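4. Filterkartusche einsetzen und spülen

Dieser Abschnitt gilt für den Untertischfilter Parneo mit Kartusche Wokik. Das Eckventil muss geschlossen sein, bevor Sie beginnen. Zum Anschluss der Schläuche siehe Abschnitt 3.

1. Armatur öffnen und warten, bis kein Wasser mehr nachläuft.
2. Auffangschale unter den Filterkopf stellen.
3. Schutzkappe von der neuen Kartusche abziehen. Dichtring nicht mit den Fingern berühren.
4. Kartusche gerade von unten in den Filterkopf schieben und bis zum Anschlag nach rechts drehen.
5. Monat des Einbaus auf dem Etikett eintragen, z. B. »Mai«.

Achtung: Kein Werkzeug verwenden. Lässt sich die Kartusche nur schwer drehen, sitzt sie schief. Herausnehmen und neu ansetzen.

6. Eckventil langsam öffnen und alle Verbindungen auf Tropfen prüfen.
7. Wasser kalt laufen lassen, bis die Anzeige auf »bereit« springt. Dafür werden rund 94 Liter benötigt.

Hinweis: Das erste Wasser kann durch Kohlestaub grau gefärbt sein. Es ist unbedenklich, sollte aber nicht getrunken werden.

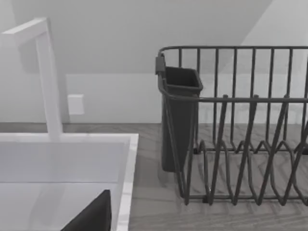

Die Anzeige zählt ab Werk in Litern von 4.000 abwärts. Bei Rest 673 blinkt sie gelb, bei null dauerhaft rot. Nach jedem Wechsel muss der Zähler von Hand zurückgesetzt werden: Taste am Filterkopf gedrückt halten, bis zwei Signaltöne zu hören sind. Zum Spülen genügt die normale Küchenarmatur. Bei einer eckigen Bauform mit hoher Säule und waagerechtem Auslauf, wie abgebildet, den Auslauf über das Becken schwenken, sofern er beweglich ist, und den Hahn zunächst nur halb öffnen. Ein vorhandener Strahlregler wird vorher abgeschraubt, damit sich kein Kohlestaub im Sieb absetzt.

Nach längerer Abwesenheit vor der ersten Entnahme fünf Minuten spülen. Ersatzkartuschen führt der Händler Kaufmann unter der Bestellnummer 3563.

Kommentare (3)

Hubert Kälin
Bei mir blinkt es nach dem Wechsel weiter gelb. Taste zweimal gedrückt, kein Ton.

Ward Van Hecke
@Hubert: Wasser dabei zudrehen, dann klappt das Zurücksetzen. Stand in der alten Anleitung noch drin.

Hubert Kälin
Danke, jetzt hat es gepiepst. Passt die Kartusche auch in den Kopf von Gasthorpe?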